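Robot Teaching Methods
Handout 7: Recording demonstrations by hand and by remote control
Instructor: Yeison Huaranga

Read this before the lab. Bring your notes from Handout 6, the part on joint limits in particular.

There are two common ways to show an arm a task. In hand guiding, you hold the arm itself and move it through the motion while the controller records joint positions. In remote control, you stand away from the arm and drive it with a second device, such as a leader arm or a handheld controller. Hand guiding lets you feel contact directly. Its weak point is that your hands and body often block the cameras, and recordings made that way need more cleanup.

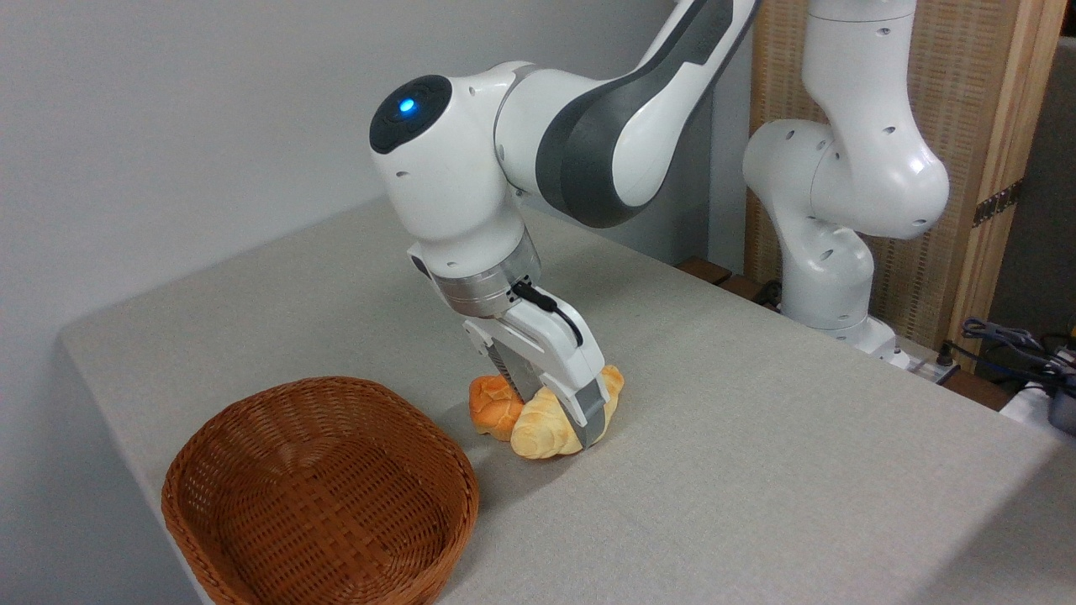 A pick-and-place demonstration has four phases: approach, grasp, transfer and release. Most student recordings go wrong in the grasp. People close the gripper while the wrist is still moving, and the recorded closing point ends up spread over many time steps. Stop the wrist first, then close. A braided bread roll is a harder object than a block, as its lobes differ in shape and the two fingers have to pinch it from above without a flat face to meet. When a basket is the target, as with a wicker one set close to the roll, lift clear of the rim before moving sideways. A low path may work during your demonstration and still fail when the learned policy drifts a little.

Lab assignment

Each pair records 60 demonstrations of one task, using 2 starting layouts. Change the position and the angle of the object between runs. Use the Flisik recorder and save every run, including failed ones. Mark failures in the log with a short note on the phase where the problem occurred. Do not trim pauses by hand.

If you are driving the arm remotely, let your partner watch the workspace and keep a hand near the stop button. Switch roles halfway through.

Grading: 70 percent for the recordings and log, the rest for a one-page write-up comparing your runs with your partner's.

Next handout: replaying a recorded path and why it drifts.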